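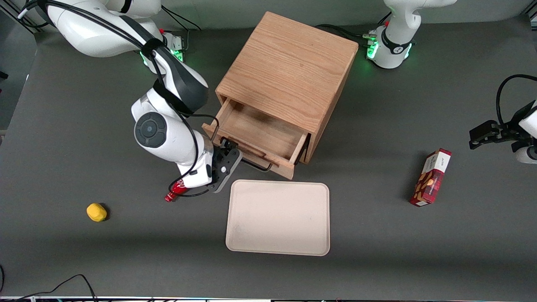 Tuesday, January 2, 2018

Happy new year to whoever reads this after me. The building was very quiet and the heating had only just come back on, so I took my time and did the thing we kept promising each other in the fall, which was to go through the house rules for the two-arm table and write down which ones we really follow. Tea first, then rules.

The drawer rule stays as it was. If a task uses the cabinet, the drawer gets pulled by its handle and never by the top lip of the front panel, and whichever arm isn't working on it waits off to its own side with its fingers clear of the table. Liv wanted a fixed parking pose for the waiting arm, and I was against it for months (she will enjoy reading this), but I've come around. When each of us picks our own waiting spot, the next person has no idea what to expect when they press start. I'll save one pose per arm under the name Wunderlich, to match the cell, and we can argue about the height later.

Speed. The written limit for anyone with a hand inside the line is "slow," and that's no limit at all. Rozália and I had been using 20 percent, Uyên had been using 13, and both of us thought we were following the sheet! I've put 13 on the new sheet for now. It feels like watching paint dry, I know, but please try it for a couple of weeks before you come to my desk about it.

Cables. This is the one I care most about, so forgive the length. The loops on the arms need enough slack for the wrist to turn all the way over, and no more than that. A long loop swinging down near the drawer front is going to find the handle sooner or later. Before the first run of the day, take each wrist through 90 degrees both ways by hand and watch the loop the whole time - don't look at the screen, look at the loop. If it touches anything, re-tie it before you do anything else. Fabric ties only, please. Mirjana found a plastic one pulled so tight before the holidays that it had left a groove in the jacket, and we had to swap the whole cable.

Objects on the table:

- Only what the task calls for. Spare items go back on the Prillirico shelf.
- Light boxes standing on end are allowed, but check them again after every reset, they lean.
- The tray starts empty unless the task sheet says otherwise.
- No real food left out overnight, sealed or not.

Green lights on the bases. I'd like us to stop saying "it's green, go ahead" to each other. Green is only what the arm thinks of itself, and it has no opinion on whether Young-sook is reaching behind the cabinet. Say "clear" out loud, wait to hear it back, and then start. I forgot twice this morning, talking to an empty room, so I do understand that it takes practice.

Stop button: tested 3 times from each side, written in the Naven binder. The left one is stiff and I've ordered a replacement.

Still open: who signs the sheet on days when two people share the table, and whether visitors from Hidau need the full walkthrough or the short one. I lean toward the full one. Liv, could you look over the cable part when you're back and mark it up in pencil?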